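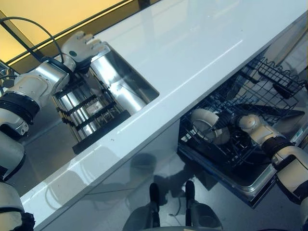 Left hand at the sink, right hand over the lower rack, during work on the dishwasher build.

Rafsan Fakir has been building a two-armed robot in a shared workshop in Plormont since January. He calls it Howlader, and the job he picked for it was loading a dishwasher.

"I wanted a chore with a lot of reaching in it," he said. "A table is too easy. With a dishwasher you have a counter up high, a rack down low, and a machine that has to stand in between without hitting either one."

The arms came first. Fakir bought them used from a dealer called Cinora and spent most of the winter on the mounts. The first set flexed whenever both arms moved out to the same side, so he cut new ones from thicker plate. The wrist cables took longer. "I rerouted them 8 times," he said. "Every route worked until the elbow bent past a certain point."

He stores the rack positions in a small program he named Ument. When the rack is pulled out a little short, the numbers are wrong and the hand comes down on the tines. He now checks the rack by hand before each run.
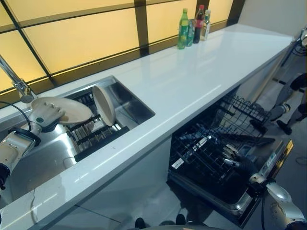

Does it need two arms for this?

One arm could load a rack, but two let it work at the sink and the dishwasher without turning the whole body each time.

Fakir keeps the arms slow. A full load at his current settings takes 30 minutes, and he has no plans to speed it up before the grip is better. Plates are the main trouble. Held too near the edge they tip, and held too far in, the fingers hit the next slot over.

"Bowls I expected to be hard," he said. "They're fine. It's the flat stuff that I keep going back to."

His log has 300 runs in it. He writes down the grip setting and where the plate ended up, and he reads back through the failures before he changes anything.

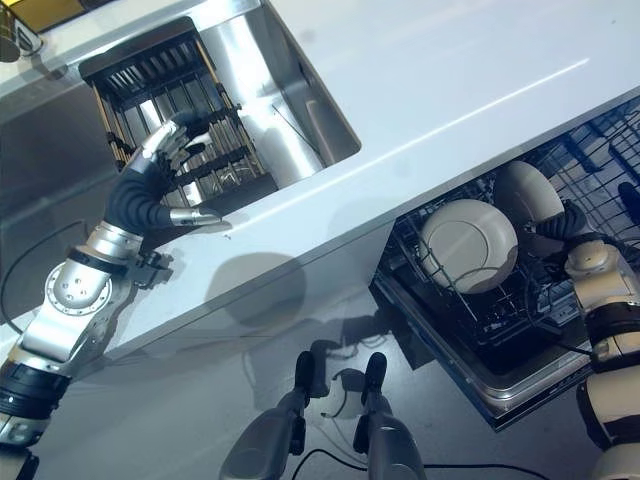

What would he do differently on a second build?

He would settle the cable routing before making any mounts, and he would leave more slack at the elbows.

The next change is to the fingertips. Fakir has two kinds of rubber pad to try, one soft and one with ridges, and he wants to run each on the same set of plates. After that he plans to start on cups.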